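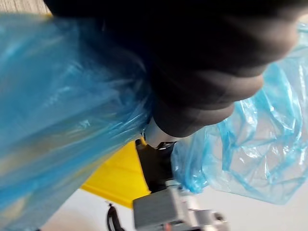 4. Equipment planning and procurement

4.1 Scope of the purchase

The budget for the manipulation cell was set in March, before the choice of task had been settled, and this order of events shaped much of what follows. The institute had approved funds for a bench-mounted arm, a parallel gripper, a wrist camera and a controller. Handling of thin plastic film was added to the program at the request of the Wanitz recycling depot, which sorts flexible packaging by hand and wished to know what a modest automated station would cost to own and operate. The original equipment list had been prepared with rigid parts in mind. It was therefore reviewed line by line against the demands of film, and the review is reported in this section.

Film presents difficulties that are seldom reflected in a supplier's quotation. It folds over itself and over the tooling, it transmits light unevenly, and its wrinkles return bright highlights that interfere with depth estimation. Figure 4 shows translucent blue plastic on either side of the gripper as viewed from the wrist, with a smoother sheet on the left and heavily crumpled material on the right. A white work surface and part of a yellow object can be seen at the lower left. The differences in colour and reflection within one material were considered when the camera and lighting lines of the budget were revised.

Figure 4. Blue plastic film at the gripper, wrist camera view.

4.2 Selection of suppliers

Tenders were invited from three firms. Bretument offered the lowest purchase price for the arm but quoted separately for the controller licence, to be renewed annually. Zalletti offered a complete package in which the gripper, camera bracket and cabling were supplied as a single assembly. The third firm, Llanos, declined to quote on film handling and supplied a price for the arm alone. Its submission was retained for comparison of unit cost and was not scored.

The two scored tenders were assessed on total cost over four years, including licences, replacement finger pads, scheduled inspection and freight. Under this method the advantage of the lower purchase price was largely lost to licence renewals. The Zalletti package was recommended, subject to written confirmation that finger pads could be ordered individually. Confirmation was received in September 2023 and the purchase order was issued shortly afterward.

4.3 Consumables and labour

Consumables were the least well understood item at the planning stage. The first draft of the budget carried no allowance for finger pads beyond the pair delivered with the gripper. Wilmer Ticona, who was responsible for the laboratory's operating plan, proposed that pads be treated as a recurring cost and that a spare set be held in stores at all times. The proposal was adopted. An allowance for film samples was also added, as material that has been creased repeatedly no longer represents what arrives at the depot.

Labour was estimated from commissioning records for an earlier cell in the same building. The plan provided for over 172 hours of technician time in the first year, covering installation, calibration, cable inspection and the resetting of samples between trials. Resetting accounted for the largest share. Departments preparing similar submissions should note that this work is commonly charged to research staff and so does not appear in the equipment budget at all.

4.4 Deferred items

Two items were deferred to the following fiscal year. The first was a polarized light source, intended to reduce highlights on wrinkled film. The second was a tactile sensor for the fingertips, for which neither scored tender included a firm delivery date. Mounting points and spare controller inputs were specified in the initial order so that both could be fitted without removing the gripper from the arm. The cost of this provision was small in relation to the purchase price and was charged to the installation line.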